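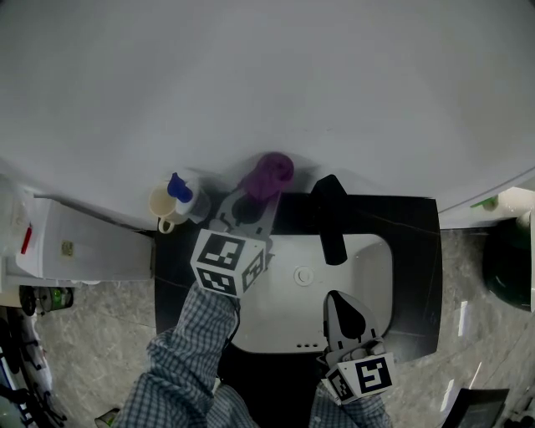
Is there a robot I can buy that will clean a bathroom basin and wipe down the worktop round it?

Not at the moment, at least none that an ordinary household can order and leave to get on with it. There are machines that do floors well, machines that do windows slowly, and research robots that can wipe a surface in a room they have been prepared for. Moving the bottles, wiping underneath, rinsing the cloth and putting everything back is still a job for a person.

Tagged: Home & Cleaning > Household gadgets > Robots and automation

I ask because I have a holiday let in Hostach with two bathrooms, and the changeover in July is four hours if I'm lucky. I already own a robot vacuum, which does the hall carpet nicely and has a long-running grudge against the bath mat. My brother-in-law sent me a link to something called the Narneck, an arm on a wheeled post, with a film of it polishing a tap. Price on the site is 4,000 and then there's a monthly fee I couldn't get to the bottom of. I'm not expecting miracles. I would be happy if it did the basin and the bit of counter behind the tap where the toothpaste goes. Has anyone had one in the house, or anything like it, and did you keep it?

Xiuying Kang

Reply from Liudmyla Antoniuk

We had a Narneck on trial at the hotel where I run housekeeping, so I can tell you what the film leaves out. The tap it polishes is standing by itself on a bare counter. Try finding a guest bathroom like that after a family of five has been through it.

The wiping is fine. I'll say that for it. Give it a flat, clear surface and it goes up and down with great patience and misses very little. It presses a bit lightly for limescale, but you can send it round again while you do the beds.

Everything before the wiping is where the afternoon goes. A person walks up to a basin and without thinking shifts the mug, picks up the soap bottle by the neck, notices the cap's loose, and has the cloth in the other hand by then. The Narneck has one hand. It has to decide what the mug is, decide where the handle is, find somewhere to put it, come back, and then decide about the bottle. Pump bottles it took hold of by the pump, with the result you would imagine. Anything see-through it treated as a rumour.

Then there's the cloth itself. A mug is the same shape wherever you leave it. A cloth is a new shape every time you drop it, and the machine had to find a bit of it that stuck up enough to pinch. Sometimes it got a good fistful and sometimes it got one corner and flew it about like a flag. Folding it, wringing it out, turning to the clean side - none of that.

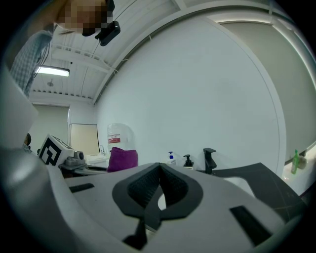 The other trouble is the space. Most of what makes a bathroom grubby is in the gap between the tap and the wall, and that gap was designed by someone with very thin fingers. My girls get in there with a cloth wrapped round a thumb. The arm would come in over the top of the tap, stop, think, back out and ask me for help on the tablet. I had 785 messages from it by the end of the trial, mostly to do with taps. I have had trainees who asked fewer, and they could also do toilets.

And shiny things upset it. Glossy tiles, dark stone, chrome, mirror: all the stuff people put in bathrooms so they look expensive in the listing. With the window blind down it did better, so we worked in the gloom for a while, which did nobody's mood any good.

We sent it back. I'd look again in a few years, and I mean that, they were noticeably less hopeless after each software update. For your money now I would pay a second pair of hands on changeover days in July and August. Get rid of clutter too: one wall-mounted soap dispenser in each bathroom, no mugs, nothing standing behind the tap. It makes the job quicker for a human and if you do buy a robot one day it'll be grateful.

Reply from a guest member

my mate works at Kerkov (they do packing for cosmetics) and they've got arms doing bottles all day long no bother, 900 an hour he says. so the tech is there, its just the companies dont want to sell it to normal people. get one of those second hand

Reply from Liudmyla Antoniuk

That's the same bottle arriving in the same place the same way up, though. If Xiuying can get her guests to leave the shampoo on a conveyor then I agree, she should buy one.

Reply from a member in Trade & Lettings

Can't help on the arms, but for the basin on its own I've used the Polishchuk, a battery scrubber on a stick. It isn't a robot by any stretch, you hold it and it goes round. Gets limescale off the plughole and the overflow well enough. Eats its pads, and the charging dock is daft - it has to lie flat, so it takes up the bit of worktop you've just cleaned. Check before you use it on stone as the stiffer head left marks on ours. I do the rest with a microfibre cloth and Radio 4.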